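Subject: Re: [tabletop] Cups and brick, choice of cup
Date: May 14, 2022

On the cups: I've dropped the Drisell ones and gone over to plain metal, three to a set, mouth down on the table, with a red brick as the thing to hide. The taper matters more than the finish.
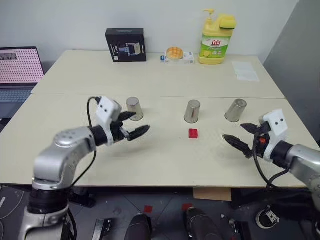
Gualtiero Palumbo wrote:
> Metal will ring on a hard top. With the Grube cups I could tell
> by ear which one had the brick under it. Have you tried felt?

Felt inside the base, yes. It deadens the knock but takes up height, and the studs then catch on it. The Stolex cups are 90 mm deep and have room for both. I'd leave the rim bare, as felt there drags.

As for the brick, I'd stay with the 2x2 in the large toy size. The small ones tip over when the cup is slid.

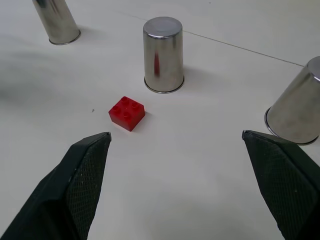

A longer brick turns under the cup and jams across the mouth – the 2x2 has the same width both ways and mostly follows along. Drostar list theirs as item 138, sold singly. Any colour will do if it stands out from the table.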